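Drendley Divers Forum > Trip Talk > Pevbridge quarry, worth the drive?

finfollower
Posted Jan 2, 2003

Has anyone been in the water at Pevbridge lately? My buddy and I have 26 logged dives each, all of them warm water, and we want something closer to home before our June trip. I keep reading that the far wall is great and then the next guy says it's soup. 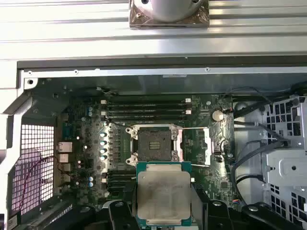
Caradog Rowlands
Soup is a bit harsh! I was there over the holidays and had 30 feet of vis on the upper shelf, less once you drop past the old pump house. Bring a thick hood — the cold on your forehead is what ends the dive.

mossy_reg
30 feet? Where? I did two dives off the same ramp and couldn't read my gauge at the bottom. Somebody's class had been kneeling all over the silt.

Caradog Rowlands
Well, go in before the classes do. I was wet by 8 and out before the parking lot filled up.

LewisTank
I'm with mossy on this one. For the money I'd rather drive the extra hour to Lewis Point and see some actual fish. Pevbridge has bluegill and a school bus.

finfollower
I kind of like the school bus idea, haha. Would a 7mm do it or do we need to rent drysuits? Mine is a Flikus two-piece and it's never been below 70 degrees.

mossy_reg
7mm is fine for one dive. You'll hate the second one.

Caradog Rowlands
I do 3 in mine, but I pour warm water down the neck between dives and sit in the truck with the heater going. Don't try a drysuit for the first time on the deep side though, get a pool session in first.

LewisTank
Agree with that part anyway. Is the air fill still cash only?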